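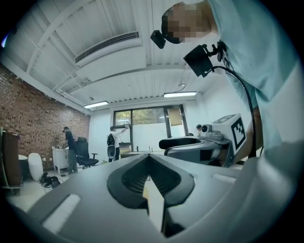
Patricio Troncoso said the number was 2000 and he wouldn't be moved on it, not for grippers, not for a second Clorkinby, not if Hirose himself rang up and wept.

Jolien Van Loon wrote 2000 on the whiteboard and underlined it in the colour she kept for bad news.

"Per unit?" she asked.

"Per year."

She had come in with 19 line items. By ten past two there were 14, and one of those was tape. The Vuvatano quote lay between them, a handsome document that charged extra for the cable and then, on page 10, for the end of the cable.

"What if we lease?" she said.

"Leasing is buying with manners."

"Tramine leases."

"Tramine has a fountain in the foyer."

She went to the door and looked out at the floor for a bit.

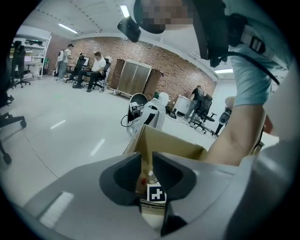 Gripper over the carton, before the September budget.

"We could put it under furniture," she said. "Furniture's barely been touched."

Patricio took off his glasses. He had been at the firm long enough to remember when the photocopier went through as catering.

"How much is left in furniture?"

She told him. He asked her to shut the door.

Search stories Go
Contact the editors | Copyright the authors | Back to top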